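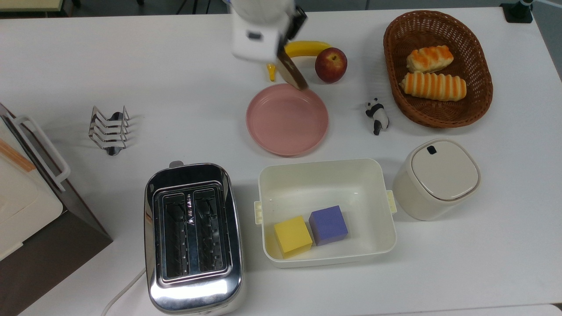
The breakfast shop in Brornumstead opened at six, but on Monday I was there by twenty past five with my nose nearly on the glass, because it was my first day and I had slept maybe three hours from pure excitement.

I should explain how much I love breakfast. I grew up over a bus depot, where breakfast was a heel of bread eaten on the stairs, and at eleven years old I read a novel in which a family sat down every morning to a toast rack. A toast rack! Furniture for toast! I read that page so many times the book fell open there. So when the Vidal Breakfast Rooms advertised for somebody to lay the tables, I wrote them a letter two pages long, and they hired me, probably to stop a third.

The owner let me in and tied her apron without saying a word. She was a tall woman with flour already on one elbow. She pointed me to the table by the window and said, "Lay it how you'd like to find it."

I got the pink plate first. It had a proper rim, the kind that keeps a runny egg at home. Then the wicker basket, the oval one, with two rolls in it, a short one and a long one, both striped orange from end to end. I put the basket up on the right, where a hand would find it. The toaster went on the near side, shining so hard I could see my own chin in it, and I set the silver rack a little way off so the toast could travel. Four slots – four! – and I stood there imagining each one filled.

"And the apple?" she said.

I had forgotten the apple. I picked out a red one with yellow streaks and set it down, moved it, moved it back.

"It was better the first time," she said, and she was right.

The panda was my idea. It had been standing on the windowsill beside the till, black and white and very upright, looking at the street with its back to all that bread. I carried it over and stood it between the plate and the basket. I thought she might object. She looked at it for a while.

"My father bought that in Drulumham," she said. "He drove 263 miles to look at a secondhand oven, and the oven was no good, so he came home with that."

"Should I put it back?"

"No. He'd have liked it near the rolls."

At six she turned the sign. The first customer was a man in a Peretti Plumbing jacket who smelled of rain, and out of all the tables in the room he chose mine. He sat down, pulled the plate toward him, and then noticed the panda. He turned it a little so that it faced him.

"Morning," he said to it, and asked me for two eggs and as much toast as the rack would hold.

I was so happy I burned the first slice. The owner scraped it over the sink and handed it to me with butter on, and I ate it standing behind the counter while the next ones browned.

We use cookies to remember your reading preferences. Accept | Manage settings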